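Nabila Setiawan
27 Feb 2021

Spent the day recording demos for the arm by remote control. A few notes while I still remember them.

One of us drives with the hand controller, the other resets the table and says go. Herman drove this morning, I drove after lunch.

We kept 40 runs and threw away 23. Most of the bad ones were mine. I tend to stop halfway and think, and the arm learns the stopping as well.

Moving it by hand was quicker to learn -- you just hold the wrist and push. But then your own arm is in the wrist camera half the time, so we went over to remote in November.

The hard part by remote is depth. The wrist view is the one I watch most, and it tells you very little about how far off a handle is until you're nearly on it.

Herman goes in slowly and low. I come down from above. Zachary wants both styles in the set. I'd rather pick one and stick to it, but he's the one training it.

Total is now 735 kept runs across all tasks. The Gasville lot want to see it working on its own in 2 weeks.

Wrist view from the pot task, fingers open: 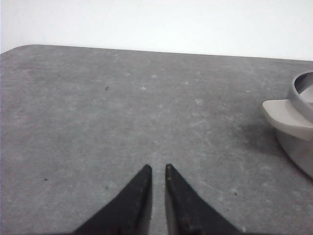 Tomorrow we do the same task with the start position moved further left. Sekar is driving, so I get to do the resets.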